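Gemura Forum > Shared cells > Rules and good practice
Thread: House rules for a two-arm table with containers

zakow_bench
Posts: 378

I am writing the house rules for a table where two arms work over the same set of plastic baskets. We have rules for power and for the stop button, but almost nothing for the objects. For example, where a basket may stand before a run, who is allowed to move it, and what the person at the table must do with the hands. The old sheet says only "arrange the containers properly", and every operator understands this differently.

My draft has a start condition: both arms up, grippers open and free, no container touching another one unless the task asks for it. Please tell me if this is too strict. 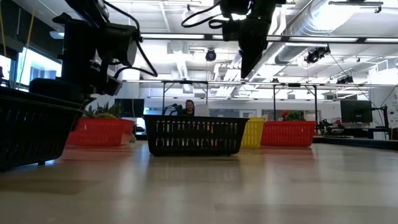
Does the start condition have to be checked again after every run, or only in the morning?
After every run, in my opinion. A basket that has moved by the width of a finger is already a different start, and the log will not tell you.

clasenlow_ops
Posts: 125

I agree with the check after every run, but "no container touching" is too strict for me. In Clasenlow we let them touch and we write it down. If you forbid it, people will push the baskets apart quickly, with the arms powered, only to satisfy the sheet. This is the worse risk.

zakow_bench

It is a fair point. But then I need a second rule, that hands go over the table only when both arms are in hold. We have this rule for tools and cables already. I did not think of it for baskets because they are light.

ma_second_shift
Posts: 5

Light is not the question. The arm is the question, and it moves the same with a light basket as with a heavy one.

What I miss in the draft is the shared zone. With arms on opposite sides there is always a part of the table which both can reach. Our sheet says that only one arm may enter this part at a time, except in a task that is marked as two-handed. The mark is in the task file and also on paper at the desk. If the two do not agree, the run is not started.

I would also add the mounting. Base plates and clamps are looked at before the first run of each shift, and after any hard contact. We write the result even if nothing was found — an empty line in the log can mean "fine" or "forgotten", and later it is impossible to know which. 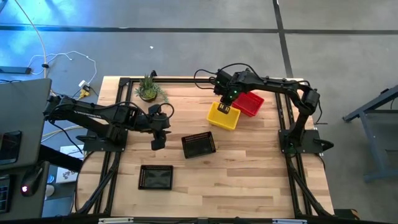 clasenlow_ops thinks the one-arm rule is good on paper but slows the work too much, and asks if a speed limit in the shared zone would not be enough.

ma_second_shift

For a short test, maybe. For a long series I would not accept it. Two slow arms can still press against each other, and slow contact is easy to miss when the operator is looking at the monitor. After over 1,000 runs with the one-arm rule I do not feel it as slow anymore. The waiting is mostly in the planning of the task, and there you can improve it.

clasenlow_ops

We will not agree on this, I think. Our tasks are nearly all two-handed, so the exception would become the rule. But I take the idea of the mark on paper.

zakow_bench

I will write both versions and let each cell choose one, but the choice must stand at the top of the sheet. Mixed practice in the same room is what I want to avoid.

One more open point is lifting. When two grippers hold the same basket, which arm has the right to release first? The old sheet is silent. I put my text below, so you can correct it.

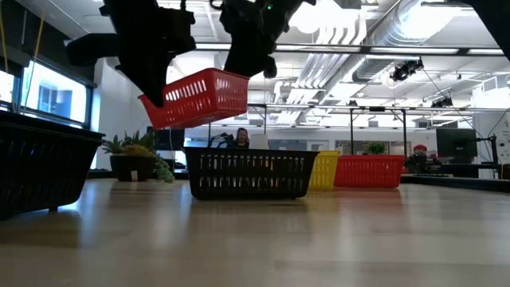 Draft 2, section "Lifting with two arms"
Written by zakow_bench | Posted Aug 4, 2020

A container held by two grippers is treated as one load. Neither arm releases until the container stands on the table, or until the operator gives the command for both.

If one grip is lost, the other arm stops and keeps its grip. It does not try to finish the movement. The operator lowers the container by slow manual control, with the free arm moved away first.

No person reaches under a raised container, also not to take away another basket which stands below it.

A stop during a lift is written in the log with the height (low or high is sufficient) and the container color.

ma_second_shift

"Keeps its grip" is correct for a stop by software. What happens when the power is cut? Some grippers open, some stay closed. You must name the behavior of your model in the sheet, otherwise the new operator will guess.

clasenlow_ops

Yes, and please test it with an empty basket before you write it. Our sheet had it wrong until December, it was copied from a different gripper.

I would also delete the height from the log. People will write "high" every time.

zakow_bench

I keep the height for now, but the power cut goes in as its own line. The test I can do this week with the empty yellow one. I will post the result here together with draft 3.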